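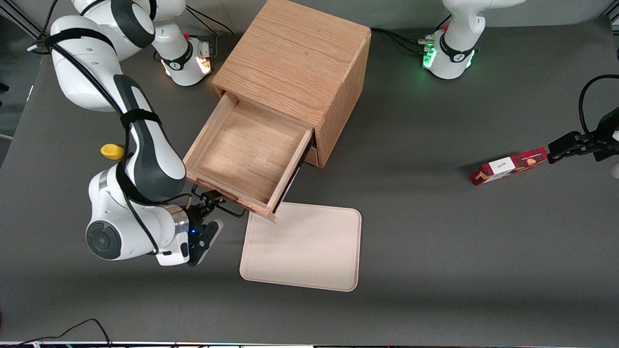 Iltholm Evening Courses
Keeping a Small Household in Order
Unit 7: The drawer
Notes for participants

Please read these notes before you come to the class. We will not read them aloud together, and the practical part takes most of the evening.

1. What a drawer is good for

In the previous unit we spoke about open shelves. A shelf shows everything at once, and for this reason it becomes untidy in front of the eyes. A drawer becomes untidy in secret. Many participants write in the first questionnaire that they have "enough drawers but no place", and I think this sentence describes the matter very well. The place exists, but it is used by things which were put there on some busy evening and never looked at again.

A drawer is seen from the top. This is the most important sentence of the unit, so please keep it in mind. On a shelf we look at the front of a thing, and what stands behind it is hidden. In a drawer we look down, and what lies underneath is hidden. Therefore in a drawer we should try to have one layer only. Two layers are permitted for table linen and for paper, where all the pieces are of the same kind.

2. Looking at the empty drawer

Always begin with the drawer empty and pulled fully out. With the oak cabinet we can do this on the table, at a comfortable height. When it is pulled out you see the whole floor and the four low sides, and you can judge how much there really is inside. From the outside most people guess too much. They look at the size of the cabinet, but the sides, the back and the gap above take their part.

Measure three things and write them down:

Width inside, from side to side.
Depth inside, from the front panel to the back.
Height inside, from the floor to the top of the sides.

The third measure is the one which people forget. If a thing is higher than the sides of the drawer, it may catch on the cabinet when you close. It is then pushed backward, it falls behind the drawer, and one month later the drawer does not close and you don't know why.

A small remark about wood. Oak with a light finish inside is pleasant to wipe, but do not use a very wet cloth. Wring it well, wipe along the grain, and leave the drawer open until it is dry. Drawer paper is a question of taste. My grandmother used it and I do not. If you use it, cut it a little smaller than the floor so that the corners do not rise.

3. Weight and balance

A light cabinet that stands free can tip forward when a full drawer is pulled out to the end. Put the heavier things toward the back of the drawer and keep one hand on the top of the cabinet while you pull. At home, a tall cabinet must be fastened to the wall. In the course room at Geagea the highest shelf is at 1,595 mm and all the tall furniture there is fastened, so please do not take it as the model for a free-standing piece.

4. Packages in the drawer

Food in packages belongs in a drawer only when the drawer is dry, away from the stove, and not shared with soap or candles. Biscuits take a smell very quickly. I once kept tea and lavender bags together for a winter, and I drank lavender until spring.
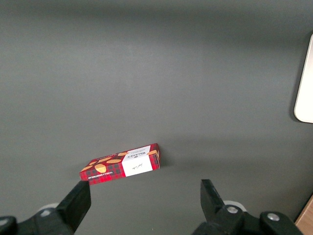

Lisemwood, April

The following part was written after the spring class, in which we practised with packages from the grocery shelf. I add it to the notes because many of the same questions were asked, and I did not answer all of them well on the evening itself.

5. Which face looks up?

Take a flat box of shortbread, such as the small Walkers one in red tartan. It can lie on its broad face, or stand on its long edge, or stand on its short end. Each of these positions tells you something different about the contents. When it lies flat, the maker's name and the drawings of the biscuits look up at you. The words VANILLA SHORTBREAD are on the long narrow edge. If you have only one such box, this has no importance. If you have several flavours in the same tartan, it is better to stand the boxes on the opposite long edge, like books in a crate, so that the edge with the flavour looks up.

The disadvantage is the height. A box which lies flat needs very little of it. A box which stands on its edge needs much more, and here your third measure from section 2 will be useful. Compare it with the box before you decide. Do not trust the eye.

Some participants asked if the biscuits break when the box stands. I cannot promise anything in this matter. It depends on how they are packed inside. With a thin box I prefer to lay it flat, and with a box that has a firm tray I am less careful.

6. Front, middle, back

The front third of the drawer is for what you take every day. The middle is for what you take every week. The back is for the rest, but "the rest" must be something that you can name. If you cannot name it, it does not go in.

When you put a box in, place it straight, with its long side parallel to the side of the drawer. A box put in at an angle uses a surprising amount of floor, and the corners which remain free around it are good for nothing. In the spring class one group brought the same collection of 37 small packages to the table twice. The first time they put them in quickly, and seven were left outside. The second time they put them in straight, and everything was inside with place for a roll of string.

7. Dividers

You can buy dividers. Okska makes simple ones of thin wood which can be cut with a small saw, and we have a set in the room for trying. You can also use the lower half of a cardboard box. Please live with the drawer for 2 weeks before you buy anything. In this time you will see which things travel when you open and close, and only those need a divider.

8. Exercise for home

Choose one drawer in your kitchen. Empty it onto the table, wipe it, take the three measures. Put back only what you can name. Everything else goes into a paper bag with the month written on it, and the bag stays near the door until the next class.

Write down:
the three measures,
the highest thing you put back,
what is in the front third,
anything you found that you believed was lost.

9. To bring next time

Your sheet with the measures, a pencil, a soft tape measure, and from three to five packages from your own kitchen, closed. Opened ones make crumbs in the oak drawer and we have to clean it between the groups.

Unit 8 is about the cupboard under the sink. Please look into yours before you come, and bring gloves if you have them.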